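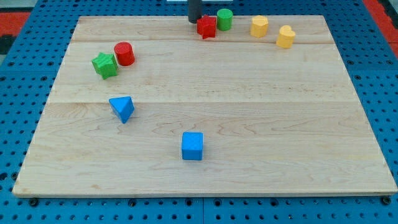 Alasdair Morrison holds that a maple board should never go into a sink, whatever the blocks on it may need, and that most boards he has been asked to repair were damaged by washing and not by children.

Cleaning shape blocks and the maple board they are used on

Nandini Acharya
Posted 2020-03-28

I am responsible for the play materials at the Stunda Toy Lending Library. Our shape-sorter blocks are set out on a rectangular maple board, made of glued planks, which rests on a blue metal table with small round holes all over its top. The set includes stars and cylinders in both red and green, together with a yellow heart and a yellow block with many sides.

Until now, our written procedure has required the blocks and the board to be wiped with a damp cloth at closing. We have been asked to adopt a stricter procedure, and I would appreciate guidance on the following matters before the new text is approved.

First, may the board be cleaned as often as the blocks without harm to the glued seams? Second, is the perforated table a suitable surface on which to leave the board to dry? Third, the present procedure directs staff to sort the blocks by color before they are put away. One colleague would prefer that they be sorted by shape, which would place the green star with the red star. Is there an accepted practice?

The supplier of the blocks, Grornier, has not replied to two letters. I do not know what finish was applied to the board, as it was acquired before my appointment. The blocks do not carry any care instructions.

Alasdair Morrison

The board and the blocks should be treated as separate items, with separate instructions. Where the material of the blocks is not stated by the supplier, it is prudent to assume that they should not be soaked. A cloth wrung out in warm water with a little dish soap, followed by a second cloth with clean water only, is sufficient for ordinary use. Particular attention should be given to the inner angles of the stars, where a flat cloth does not reach. A soft toothbrush is suitable.

With regard to the board, the following is recommended:

Wipe both faces on each occasion, even if only the upper face has been used. A board that is wetted on one side only will tend to cup.

Wipe along the grain and dry at once with a towel. Water should not be allowed to stand on a seam.

Do not use bleach on bare wood. It will dull the surface and raise the grain, and the board will then hold dirt more readily than before.

To find out whether the board has a finish, place one drop of water in a corner and wait 2 minutes. If the drop stands, a finish is present. If it darkens the wood, the board is bare or was only oiled, and a coat of food-safe mineral oil should be applied in August and again in the winter, when heating dries the air. Raised grain may be taken down by hand with fine paper before oiling.

A perforated table allows some air to reach the underside – certainly more than a solid one – but the board still lies flat against the metal between the holes. It should be stood on its long edge to dry, with both faces open to the air. It may be returned to the table when the wood no longer feels cool to the touch. Rubber feet are sometimes proposed. They are acceptable, although a board on feet will sound louder when blocks are dropped on it.

I do not have a view on the sorting.

Baranauskienė

On the third point, there is no accepted practice that I am aware of. At Zusen we keep blocks by set, and the order within the box is left to the person closing the room. If the blocks are being checked for missing pieces, sorting by shape is quicker, provided that the list inside the lid is written by shape as well. Our list was written by color for 3 years, and staff sorted by color accordingly. The list determined the matter.

I would add that the cloths used on the blocks should not be used on the table. The edges of the holes collect grit, and grit carried on a cloth will scratch a glossy block. The table requires a brush first.

Grzadka38

We just put ours in a mesh bag in the dishwasher, top shelf, no heat. Not the board. Never had a problem, although one cylinder did lose its shine.

Nandini Acharya

I thank all those who replied. The water drop sank in well before the 2 minutes had passed, and the board will accordingly be treated as unfinished. The procedure will be divided into separate sheets for the blocks, the board and the table. The dishwasher will not be adopted until the supplier has confirmed the material in writing. The question of color or shape has been referred back to the staff, with the suggestion concerning the list.

14 shares | 5 comments

Contact the moderators | Terms of use | © Household Help Exchange | Back to top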